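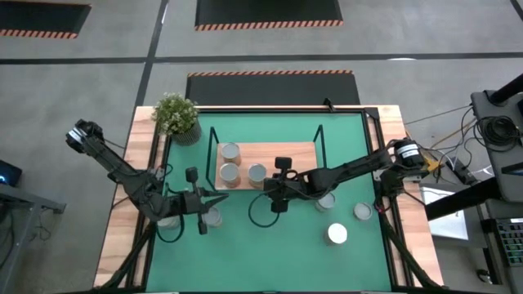
Chapter 7
Envelope Generators

An envelope generator produces a control voltage that changes over time after a gate signal arrives. The voltage is usually sent to an amplifier or a filter. Four settings define the most common type: attack, decay, sustain and release. The first, second and fourth are times; sustain is a level.

Section 7.1 derives the charging curve of a single capacitor. Section 7.2 applies it to the Jemlow circuit, which has 13 resistors -- two of them trimmers -- and runs from a 16-volt supply.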